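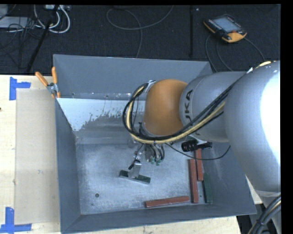 Re: Bin picking cell – where the pendant lives, and who signs for what

From: Ruth Rengifo
To: cell-practice list
Cc: Odair Quintana, Emerson Godoy

Hi all,

Answering Ismael's message in pieces, with his text quoted. I've left out the part about the shipping crates because Odair has already dealt with it.

Ismael Lins wrote:
> We are about to write up the bar picking cell as a proper work
> instruction so the Golen site can copy it. Before I do that I'd
> like agreement on a few things that have been habit up to now.
> First, the teach pendant. At the moment it gets put down on the
> floor behind the bin between runs. The draft practice from
> Dumitrescu says it should be "kept at the operator's position".
> Do we treat the floor as the operator's position or not?

No. The floor behind the bin is on the far side of the arm from where most of us stand to watch a pick. If you need the pendant, you have to walk around or reach over, and both take you closer to the arm at the moment you want to be further away. There are cables on that floor as well.

For the Golen write-up I'd put it this way: the pendant is either in the hand of the person running the cell, or on a hook at the outer edge of the marked area, at about waist height. If two people are working, the one holding it says so out loud before any motion starts. Setting it down on the floor counts as ending the run, so drives go off first.

I would like this to be our rule too, and not only theirs. Emerson has two spare hooks from the Feta job and the right screws for them.

> Second, the bin. It is held on the bench with a spring clamp.
> Jussara thinks that is fine for vision trials. I think it is fine
> until somebody brushes it with the gripper.

I agree with Ismael. A spring clamp is good for stopping a bin from creeping when you load it by hand. It was never rated for anything, and it can be squeezed off with one hand, so we can't write it into a procedure as a means of fixing. The bin position is also what the wall avoidance is taught against. If the bin moves by a finger's width, the keep-out planes are wrong by a finger's width, and the program has no way of knowing.

Proposed text:

1. The bin is located against two hard stops and bolted or toggle-clamped. Spring clamps may be used during setup only, with the arm in manual reduced speed.

2. The bin position is checked at the start of each shift by touching off at two corners. If either is out by more than 10 mm, stop and re-teach the planes. Smaller errors get logged and corrected at the next break.

3. Anyone who leans on, refills or shifts the bin does the check again before going back to automatic.

Jussara, I know the touch-off adds time. I'd be happy to look at doing it with the camera once we have some history to compare against.

> Third, part loading. The risk assessment says "mixed bars, random
> orientation" and nothing else. Is that enough?

It isn't enough for someone at another site. Our trial loads have mostly been a handful of red and green bars on the bin floor, and that is an easy case compared with a full bin. The bars are spread out, some close to the walls, and the gripper can come down at one without having to work through a pile. An assessment done on that load tells you very little about a bar wedged upright in a corner or one lying across three others.

Please have the sheet state the largest number of bars, the highest point of the pile measured from the bin floor, and which colours are in use that day. I'd also like a line on bars lying against a wall. Those are where we get most of our finger contacts, and the sloped sides make it worse. A pick within the wall margin should be attempted twice at most, then skipped and reported to the operator. Nobody reaches in to nudge a bar with the cell in automatic, whatever the speed override says.

Fault 3118 (the grip-not-confirmed one, for those who haven't met it) came up 26 times in the January trials. I went back through Emerson's notes and most of the entries say "near wall" or "end of bar". That supports the two-attempt limit, but the notes are brief and I wouldn't hang a formal argument on them.

> Fourth, cable dress. The Iderberg audit last year raised it and we
> never closed it out.

We should close it out before Golen copies anything. There are two separate matters here and the audit ran them together.

The main bundle that comes down over the arm and loops around the wrist joint has to have slack, or the joint can't turn. What the auditor wanted was evidence that the loop doesn't catch or go tight at any reachable pose. The way to show it is to jog each wrist joint to both ends of its programmed range with the arm down in the bin, one person on the pendant and one watching from outside the area, and write down the tightest clearance. It takes half an hour. I'll do it with Odair.

The thin cable that droops below the wrist over the bin is another matter. Anything that hangs lower than the underside of the arm can snag on a bar or on the bin edge. My preference is to tie it up along the link with enough length for the joint, and add "no hanging cable below the link" to the daily visual check. The small hoses down at the gripper can't be shortened much, so for those the check is just kinks, wear and loose fittings.

Cables on the floor and under the power strip are housekeeping and go on the ordinary area checklist. I wouldn't put them in the robot instruction. People stop reading when it gets past two pages.

> Last, tape marks. Are the blue ones on the bench official?

They mark where the board sits beside the bin. They have no safety meaning and the instruction should say so. If Golen wants to use tape for a boundary on the floor, use another colour, and put the colour in the document. We had a visitor ask whether blue meant "keep hands out", and it was a fair question.

What I still need:

– Ismael: a draft with the four points above, numbered so people can comment by line
– Jussara: your view on the corner check and the 10 mm figure, which came from the gripper opening and could be tighter
– Emerson: hooks up, and the Feta drawing for the hard stops if you can find it
– Odair: a time for the cable check, ideally first thing before the cell warms up

Comments to the list please and not to me directly, so the Golen people can follow.

Ruth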